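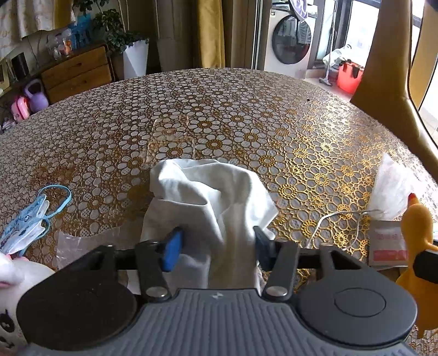
Table covers

A table cover is a sheet of cloth, plastic or paper laid over a table to protect the top, to decorate it, or both. Linen and cotton were the usual materials in European homes until the twentieth century, when wipe-clean covers came into wide use.

Types

Oilcloth is cotton or linen coated with boiled linseed oil. It was cheap and kept out spills, but cracked along the folds. Vinyl covers largely replaced it after the 1950s. Clear covers, plain or printed with lace and flower patterns, may be used alone or over a cloth.

Shape and size

Covers are sold in square, oblong, oval and round shapes. The part that hangs below the edge is called the drop. For a round table, the width of the cover is the width of the table plus twice the drop, so a table 120 cm across with a 30 cm drop needs a cover of 180 cm.

Care

Vinyl is wiped with a damp cloth and mild soap. Hot pans can mark or melt it - a mat is normally put underneath. Creases from packing usually fall out in a warm room. Linen is washed and ironed while still slightly damp.

See also

Doily
Napkin
Place mat
Table runner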